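Thu 17 December

Woke up cold at 4, which settled the question of whether it was time to bring out the winter bedding. It has been time since October. I had been getting by with a sweater and a bad attitude.

So the morning went to the bedroom. Everything warm that I own lives behind the louvered doors of the wardrobe, and those doors collect dust on every slat with a dedication I have never brought to anything. I wiped the front of them, got bored, and decided the backs were between them and God.

The beige fleece blanket was at the bottom of the pile, naturally, under two pillows I don't like and a tablecloth from Efthymia Michailidis that I have been meaning to use for more than 4 years. I shook the blanket out and it gave off a small cloud and a sock. The sock is navy. I don't wear navy. Mirko stayed over once in the spring, so I have messaged him about it and he has replied with a question mark.

Then the folding. My mother folded blankets with my aunt, the two of them walking toward each other and back like a slow country dance, and they came out as square as a box of crackers. I was taught the method and retained the walking. Corners to corners is fine. The second fold is where one edge gets ideas and comes out a hand longer than the other, and then you are standing there, arms up under the ceiling light, negotiating with fleece. I tried it again on the bed and that was worse, as the bed has no corners where you want them.

After that came the clothes, the ones that need to be laid flat before they can be put away. The big beige one took up most of the bed. Why is everything I own beige? I asked Villads Nørgaard this once and he said it was probably a phase, and that was two apartments ago. It creases if you look at it. I smoothed one side and the wrinkles moved over to the other, politely, like people on a bus. I did the long edge twice and then folded it as it was. It will be under a coat until spring anyway.

Flowers on the sheets, though. I stand by the flowers. If the rest of the bedding is going to be the color of oatmeal, something in there has to make an effort.

Stelios called in the middle of it to ask if I wanted his spare comforter. I said I had things under control – I was holding three corners at the time – and he said he could hear that.

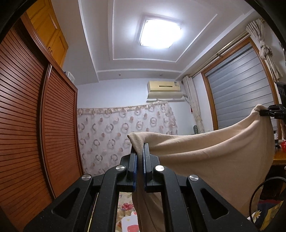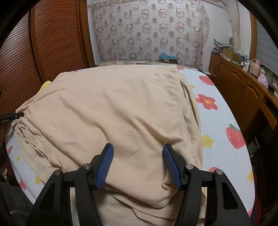 The fleece blanket first, then the big beige one spread on the bed, creases and all.

Finished by lunch, if you count the chair as storage. Soup from yesterday. Still need to buy a bulb for the hall and return Filippos's ladder.

Recent entries
The hall bulb, part one
Filippos Galanis lends me a ladder
Soup for 2, eaten by one
A short history of my bad pillows

We use cookies to remember your preferences. By continuing to read you agree to this. Accept | Manage settings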